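Cell inspection checklist, two-arm table cell
Site: Luver, ground floor
Checked by: Natália Vieira
Date: 2024-04-08
Run counter at start: 1,531

Isolation and stop
Stop button tested from both sides of the table. OK.
Arms hold position when stopped. OK.
Green indicator at the front. OK.

Arms and mounting
Base plates, left and right: bolts checked with the key, none turned. OK.
Shoulder joints: no play felt by hand with power off. OK.
Left arm, cable clips: OK.
Right arm, corrugated hose at the shoulder: rubs at full reach. Comment: move the hose back 2 cm and look again next time.
Front rail: screws all in place, but there is debris along it. Comment: vacuum before the next shift. Do not use the air line, it blows bits into the grille.

Frame and walls
Aluminium bars: joints tight. OK.
Left basket: held with zip ties. Comment: accepted for now, brackets on order from Coelho.
Back basket: to be kept empty while the arms run. OK.

Table and handling test
Tabletop scuffed, no raised edges. OK.
Sticker sheets along the back edge, tray in front. Left gripper to take a sheet by its edge, right gripper to stay beside the tray.

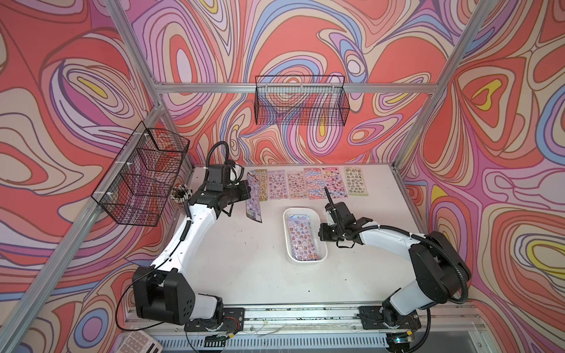

Armindo Prata asked for the loose cable at the left shoulder to be added to the list. He would like it tied to the rail before anyone runs the arms at full speed, and he wants the jaw pads looked at every 5 days instead of once a month.

Both points taken. Cable: open, Armindo to fit the tie. Jaw pads: interval changed on the sheet in the cell folder.

Open items: 4 (right hose, rail cleaning, basket brackets, left cable)
Cell released for use at reduced speed.
Next full check: August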